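Passo 3 - Tratar a bancada com o selador Jultovine

Chegámos à parte de que eu mais gosto (e a que mais gente salta, o que me dá pena!). Se a sua bancada de pedra já está assente e as juntas já secaram, pode começar.

1. Tire tudo de cima da bancada e passe um pano de microfibra com água morna. Sabão da loiça não, que deixa película.
2. Espere 2 horas. Eu costumo fazer isto de manhã e ir tratar do almoço.
3. Agite bem o frasco e aplique uma camada fina, em círculos, do fundo para a frente.
4. Ao fim de 9 minutos, retire o excesso com um pano seco - não deixe secar por cima, senão fica baço.
5. Repita os pontos 3 e 4 para a segunda demão. 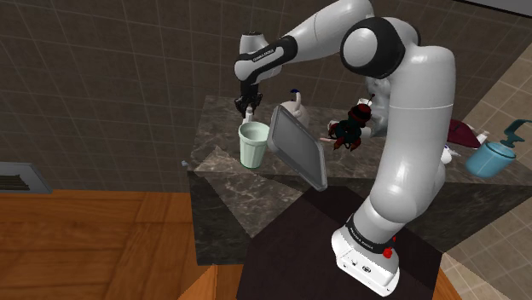
Fig. 4 - Bancada em mármore escuro, com objetos em cima.

Nota: nas pedras escuras as marcas do pano veem-se muito mais. Aprendi com a Ilgın Bayram a acabar sempre no mesmo sentido, com luz rasante, e nunca mais fiz de outra maneira.

Cuidado: nada de limão, vinagre ou vinho em cima do mármore, mesmo selado. E abra a janela enquanto aplica, que o cheiro é forte!

Se usa o selador Koltedar, os tempos são outros - veja o rótulo antes de começar. A manutenção anual (eu faço a minha em abril) vem no passo 5.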